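Droseo home rooms, visit notes
Posted 10/06/2019 by the Ruvach housewares desk

Quick writeup while my feet recover. Droseo opened its show rooms for one afternoon, 300 visitors let in, and I think every one of them was ahead of me at the coat rack. Came mostly for the bedroom and for the baskets. Kitchens next time.

Bedroom first then. Went straight to the small stuff.
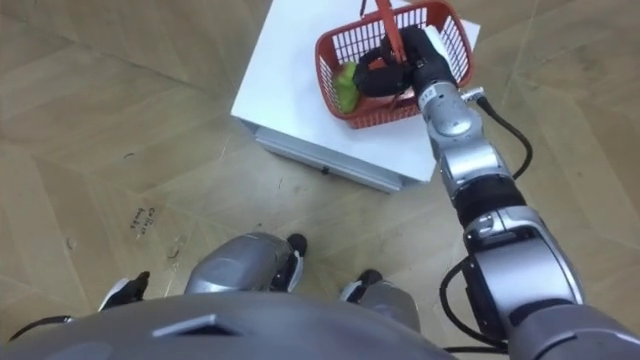
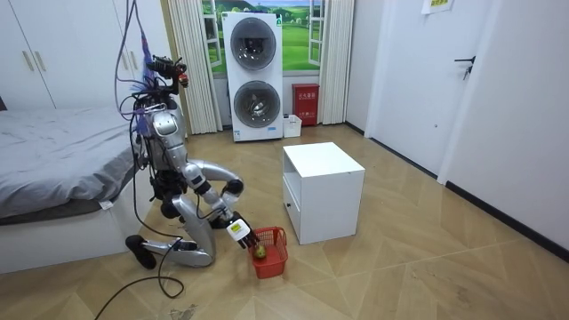 Bedroom at Droseo. A red basket in both shots, up on the white table in the first, down on the floor by the bed in the second.

I like that basket a lot. Plain open mesh, red all over, one handle over the top. The kind of thing you'd carry around a shop, only somebody had the sense to put it in a house. You can see what's in it from the side which is half the battle with baskets. Mine at home are all cloth and I lose things in them for weeks. One green pear sitting in it by the bed, and now I want fruit upstairs.

Handle is the good part. Stands straight up so you get a grip from above without fishing for it. Asked if it folds flat, got two different answers from two people at the desk, so put that down as unknown. Price sheet has it under Ploltik, small size, $12. Large size sold out before I got to the desk. Typical.

White table: low, square, more of a little cabinet realy. Flat bright top, pale gray front, one small black knob down near the bottom edge of the panel. Very quiet piece. Nothing on the front to catch a sleeve on apart from the knob. Would work at the end of a bed or under a window. I'd want it two inches taller but I say that about everything, bad knees. Sheet says $900 for the table, and there I stopped liking it quite so much. For that money I'd like two knobs.

Bed next. White frame with a side panel, gray sheet, left rumpled and hanging over the edge of the mattress. Good for them. Every other show room I've been in this spring had sheets pulled so tight you could bounce a coin, and you can't tell a thing about the cloth like that. Rumpled, you see how it falls. Little white tag hanging near the foot, didn't get close enough to read it. Gray is a good shout with the white, doesn't fight the floor.

Floor! Light wood look, warm, a bit beige. Kept the room from going cold with all that white. Somewhere down by the front there's a dark mark on the boards, a stain or a scuff, hard to say. Made me feel better about my own hallway. A floor with a mark on it is a floor I can picture living with. Pale floors show up everything though, so think hard if you have dogs.

What I'd take home from the room, if they'd let me: basket yes, sheet yes, table only in a sale. Bed frame maybe, need to measure the stairs first. I have been wrong about the stairs before.

Rest of the visit, short version.

Linen wall upstairs, by Jeon. Long queue to touch things. Towels thick, colors dull, mostly browns and a green I wouldn't put near my face. Pillowcases much better, proper deep envelope at the end so the pillow stays in. Bought two. Should have bought four.

Storage talk at the back of the ground floor. Good speaker, bad chairs. Main idea was that you carry things to where they belong once a day, in one go, in one container, and then the container goes back to an empty surface. Fine. I've been doing that badly for years with a washing up bowl. Hence the basket. They also said keep nothing on the bedside table besides a lamp and a glass, at which point I stopped taking notes.

Catalog: 2,321 items, and it weighs about what you'd expect. No index by color, only by range name, so if you don't know what Ploltik means you will not find a basket in it. I looked under B for ages. Page numbers are on the inside edge too, who does that.

Cafe ran out of everything but lemon cake. Lemon cake was OK. Tea came in a paper cup with no lid and there is a long flight of steps right after the till, so go slow.

Getting there: bus stops right outside, parking is a joke, don't try it. Rooms are small so leave the big bag in the lockers, I knocked a lampshade with mine and had to stand there holding it straight until it stopped wobbling. Staff nice about it.

They say the next open afternoon is in April. Kitchens and hallways that time, with bedrooms closed off. Will go if my knees allow, and will get to the desk early for the large basket. If anybody has the large one aready, write in and tell me whether the handle folds.

We use cookies to remember your settings. By reading on you accept this.

© 2019 Ruvach | Contact the desk | Back to top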